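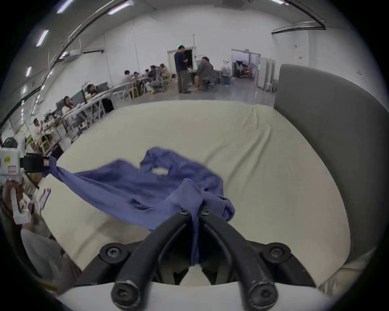 Issue 66, page 14

Why shoppers still want a counter

Imani Koech has run customer research for Mutora, a chain of neighborhood hardware and housewares stores, since it had two locations. Last December her team finished a survey of 3,160 shoppers on how they return things they don't want. She expected most of them to ask for free mail returns.

"They didn't," she said. "They wanted to walk in, hand it to a person and get the money back before they left. The mail option came third, behind store credit."

The survey went out by text and on paper. Koech insisted on the paper forms, which were left at the registers for a month. Her manager thought they would be thrown away. More than half of the replies from shoppers over 60 came in that way.

Mutora had been close to signing with Plellari, a company that handles mailed returns for smaller retailers. The contract is on hold. In its place the chain is trying staffed return counters at its Graresard and Rotich stores, open from eight in the morning until closing.

Felista Mosoti manages the Graresard store. She gave up a seasonal display to make room for the counter and was not happy about it at first.

"That display paid for itself every spring," she said. "Now I have a counter and two stools there. But people who come in with a return often buy something else, and I can see that on the receipts."

On a busy day her counter takes about 100 returns. Most are wrong sizes: hinges, shower rods, curtain panels. Items without a receipt are the slow ones, and Mosoti has asked for a second scanner. She has not received it yet.

Koech is careful about what the survey shows. Everyone who answered was already a Mutora customer, and most live within a short drive of a store. "If I asked people who only buy online, I'd get a different answer," she said. "I'd like to ask them. It costs more to find them."

She also interviewed 200 shoppers by phone after the main survey closed. Several said they kept things they did not want because they had no printer for the label. One had a lamp in its box for two years.

The trial was extended on 21 Jun 2022. Mosoti said she has asked for the display space back, by the front windows this time, and is waiting to hear.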